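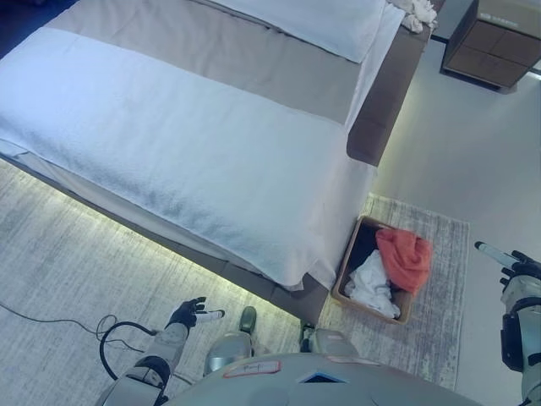 The bed lit up underneath, and neither of them had wanted that. It had come with the bed, like the side rails and the 13 bolts in a bag marked 12. On the Foka website the model was called the Engelbrecht, and the glow was listed under Features, between the padding and the delivery terms. She had read out the price, 1,908, in the voice she kept for dentists.

"You'd never lose a slipper," he had said, and that was what swung it.

Now it was Sunday, ten past four, and his mother was coming on the Trenstead train at six. She would be sleeping in the Engelbrecht. They would be sleeping on the sofa, which did not light up and which had a bar across it at kidney height.

"Is that the good blanket?" she asked from the doorway.

"It's the white one."

"There are two white ones."

He looked at the blanket. It was thick and had the sort of surface you find on a bath mat in a better class of hotel. He was fairly sure that made it the good one. He had been fairly sure about the towels as well.

"It's the good one," he said.

She came in and ran her palm across it, against the nap and then with it, and he waited as he used to wait outside the headmaster's office. She nodded. Then she saw the red thing.

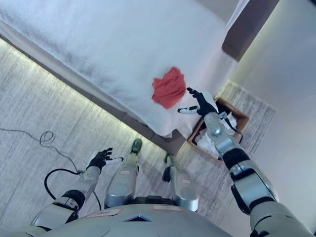

The red thing, at the foot of the bed.

"What's that doing there?"

"I was folding it."

"That's folded?"

"I was about to be folding it."

The red thing had been a wedding present from his mother. It had arrived in tissue paper with no card and no clue, and in six years they had not established what it was. It was too small for a throw and too big for a napkin. He had once suggested a table runner, and she had asked him which table, and where he thought it would be running to. It had done a winter over the birdcage, before the bird, and then a winter in a drawer with the spare fuses. Now it came out whenever his mother visited, and each time they put it somewhere different and watched her face.

"Last time it was on the piano," she said.

"She didn't say anything about the piano."

"She moved it. She moved it four inches and then she sat down."

He considered this. Four inches was not much to go on. You could move a thing four inches and mean a great deal by it, or you could simply want somewhere to put your glasses.

"Bed, then," he said. "At the foot, in a nice strip. They do it in hotels."

"Not in any hotel we've been to."

"They'd do it in the ones with the towels."

She took the far side and he took the near side, and between them they attempted a strip. It wouldn't be one. The red thing had opinions about its corners. Pulled flat it came out as a shape with more sides than you would want, and as soon as they let go it drew itself back up into a heap, like a cat that has been dressed by children.

"Leave it like that," she said at last. "Casual."

"Casual how?"

"As if somebody had just been using it."

"For what?"

She had no answer to that. She went off to see about the potatoes.

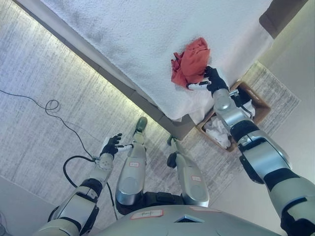

Casual, second attempt.

He stayed and tried it further up. He tried it nearer the middle, where it looked like an accident, and then back towards the foot, where it looked like the same accident viewed by the insurers. There was a leaflet from Sudero, the people who did the covers, on the art of dressing a bed. It had been sent to 3,000 valued customers, and it recommended a confident accent colour. It did not say how you made a colour confident.

At twenty to six she called up that he should be at the station by now. He gave the red thing one last tug, lost his nerve, and dropped it in the basket on the rug.

His mother went up at half past nine. They lay on the sofa with the bar and listened to her cross the room overhead, stop, and cross it again.

In the morning there was 50 pence on the kitchen table for the phone call she'd made, and his mother was at the stove with her back to them, doing eggs. She had the red thing tied round her waist.

"I wondered where you'd put my apron," she said.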